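Letter trays, bench notes
May 8, 2019

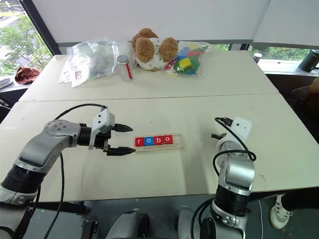 Tray on the near table, "robo" so far, one slot open at the right.

Four letters in and the word already looks finished, so I keep wanting to tidy up and go home. The tray disagrees. Bijan's word list has "robot" on it, spelled by him in pencil, and the t is wherever t's go. Mahnaz checked the drawer and came back with an l and a great deal of confidence.

Notes on the tray itself. It's the light one from the Barasa order, flat on the table and not too proud of its finish. The blocks sit in recesses, and the fit is the whole question with this batch. Red ones drop in. Blue ones want a thumb. Ánh says paint, I say humidity, and we have agreed to measure before either of us says it again. Calipers are with Farzad, who is in Emomville until the end of the week and took them with him for reasons of his own.

Recess depth should be 18 mm on the drawing. I'd like to see that on a real tray before I sign anything.

Letters. Lowercase was the right call. The sample set from December was all capitals and read like a ransom note. White on red and white on blue both hold up fine from across the table. The remaining worry is b, d, p and q, which are all the same block if you aren't paying attention. Banafsheh suggested a small line under each letter, the way they do on dice and billiard balls. Cheap, ugly, correct. Put it in the next drawing.

Far table needs a decision. The bag of toy blocks can stay, we'll want it for the color comparison. The jar can go on the shelf. The bear has been up for discussion at two meetings and has won both.

Order numbers, before I lose the slip again: trays are 2361, letter blocks 3102. Zindier wants a minimum of 900 blocks, all letters mixed, and won't say how many t's that gets us. I wrote back and asked. Their reply was a brochure.

To do
- find t, or borrow one from the Jumau set and put it BACK
- calipers
- try the blue o in the second slot and the fourth, see if it's the block or the slot
- new bag for the spare letters, with a label this time
- ask Bijan if "robot" can wait and we do "boo" first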